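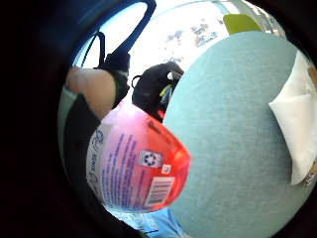 Plurport Opens Shared Lounge Cleanup to All Tenants

Plurport will extend its lounge cleanup program to all 18 shared lounges in April. Tenants are asked to clear bottles, napkins and paper from seats and tables before leaving. Plastic bottles marked with a recycling symbol go in the blue bins by the door.

"People set a drink down and forget it," said building manager Esperanza Iglesias. Staff will check each lounge at 4 p.m.

Contact: Edem Ofori, Plurport tenant office

2 comments

Finbarr Lenihan: Do caps stay on?

Kendra Leclerc: Yes, ours says caps on.

Shares: 126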